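*Speaker notes, housekeeping track, 20 minutes plus questions. Clicker is temperamental. Water on the left.*

## Opening

Thank Chantelle Ntuli for the introduction. If she uses the word "visionary," let it go by.

Start with the number: 698 rooms. That's the Orneck, one building, and every one of those rooms has a tea tray in it. I ran housekeeping there before anyone in the company said "automation" out loud, and I run it now, when they say it before breakfast.

Ask for a show of hands: who here has been told a robot will free up their staff for guest interaction? Pause. Who has asked their staff whether they want more guest interaction? (Longer pause. Let them laugh if they're going to.)

## What we bought

- Corridor vacuums from Trulero. They work at night and they're good. Be fair to them.
- Linen carts that drive themselves to the service elevator. Also good, apart from the elevator.
- Idon, the software that decides who cleans which room and in what order. Spend the time here. The carts get the photos, but Idon changed the job.

Before Idon, Rocío Sandoval handed out paper sheets at the start of the shift. She knew who had a bad knee and who shouldn't be paired with whom. Idon knew square footage and checkout times. It gave everyone the same 10 minutes for "surfaces," and surfaces meant desk, nightstands, windowsill and the tea counter, all one line on the phone.

## The tea counter

Slow down for this part. The vendor's slide called it "a residual manual task." I've kept the slide. I'm fond of it.

Click.

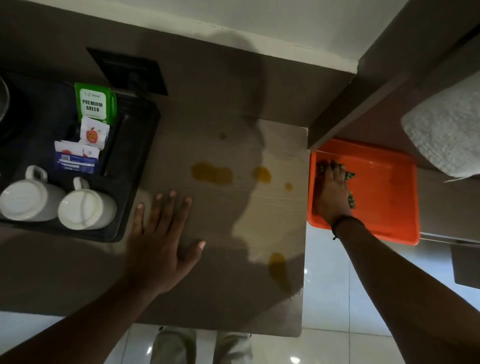

Bare hands, a green cloth, yellowish spills on the counter, and mugs in the black tray in both of these.

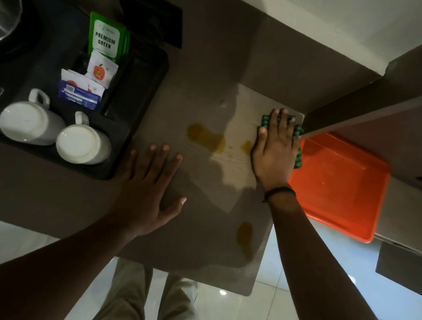
Ask the room how long they'd give it. Somebody will say thirty seconds. Somebody always says thirty seconds, and he's always in finance.

Then go through what the phone doesn't ask. Is it tea, or something out of a minibar bottle? Has it gone under the tray? Does the sachet at the back need replacing because its corner got soaked? A good attendant answers all that while her hands are already moving, and then the phone buzzes to tell her she's behind.

## What it did to people

Keep this plain. Don't do the voice.

1. The walking dropped. No more hauling linen bags down the long corridor on nine. Everyone liked that and they still like it.
2. The easy bits went. Vacuuming a corridor was dull, but it was also when your shoulders got a rest. What was left was bathrooms, beds and wiping, back to back. Sore wrists went up in the first season. I didn't see that coming, and I'd been told to look for savings, so I looked for savings.
3. The talking went. The paper sheets meant standing in a room together in the morning. The phone meant you could start without speaking to a soul, and some people did, for weeks.
4. Rocío's job nearly disappeared. The business case had her down as "redeployed." She asked me where to. I said I'd get back to her. (True. Not proud of it.)

## What we changed

We had 2,834 notes from attendants sitting in Idon's comment box. The setting that forwards them to a human was off by default. Rocío read them. It took her most of November.

A lot were about the 10 minutes. Plenty were about the elevator. One said only "no," with the room number.

So now:

- The tea counter is its own line, and the attendant can add time to it without asking.
- Rocío edits the route before anybody sees it. Papadopoulos, who installed the thing, calls this "human in the loop." Rocío calls it the sheets.
- Morning meeting is back, paid, with coffee.
- Corridor work is shared out again on two floors, by hand, on purpose. The vacuums can have the rest.

Expect pushback on cost. The time we added is smaller than what we'd been spending on re-cleans, and I'll show the finance people the spreadsheet in the hallway, where there's no microphone.

## If there's time

The 2,000 teaspoons. Only if they're awake. Skip if Chantelle is holding up the card.

## Questions I'll probably get

*Will a robot do the counter one day?* Maybe. Trulero says so every spring. I'd want it to ask Rocío first.

*Did anyone lose their job?* No layoffs. Three people left in the first season and weren't replaced until summer. Say both halves.

*Would you buy it again?* The vacuums, yes. The carts, once somebody fixes the elevator. Idon, with the comment box switched on.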